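Rendering time is the quiet cost in most product visualization work, and it tends to show up late in the schedule. At Kravchuk, a studio in Brornmont that builds images for packaging clients, a single catalog used to tie up the render machines for 25 days. The studio now finishes the same job in seven.

Most of the savings came from lighting. The old setup placed a separate area light over every item and traced each one in full. The new one, built on a renderer called Bellum, bakes the fixed light once and traces only what changes between views. A catalog of 1047 views needs 249 full traces - the rest reuse stored results.
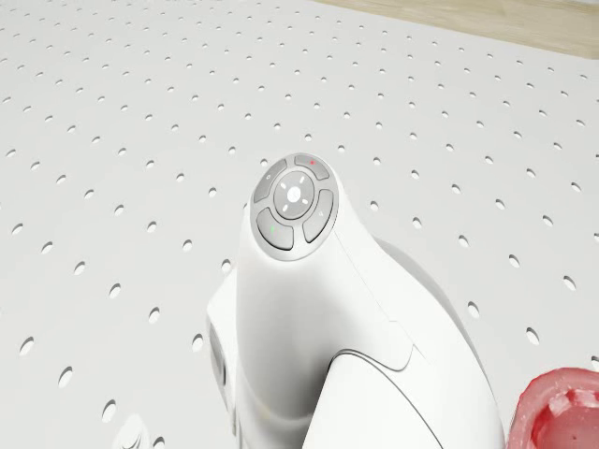
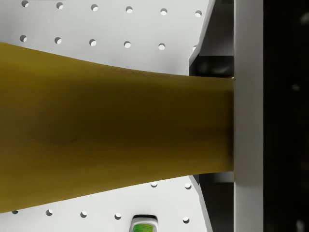
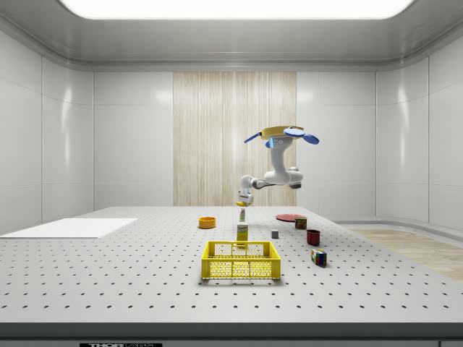 Rendered views: white housing, a yellow surface at close range, a perforated worktable.

Materials are the harder problem. Glossy plastic depends on the viewing angle, so its highlights can't be baked. Matte cardboard can be, with little visible loss. Kravchuk sorts every surface into one of two groups before work starts, and the sorting is still done by hand. A wrong entry shows up as a highlight that stays put when the view moves.

Storage has grown as a result. Baked light for one catalog fills more disk space than the finished images, and the files must be rebuilt whenever a fixed object is moved. The studio keeps them on a local server running Nonen, a file manager that tracks which scenes depend on which bakes. Old bakes are deleted in September, after the fall catalogs have been approved.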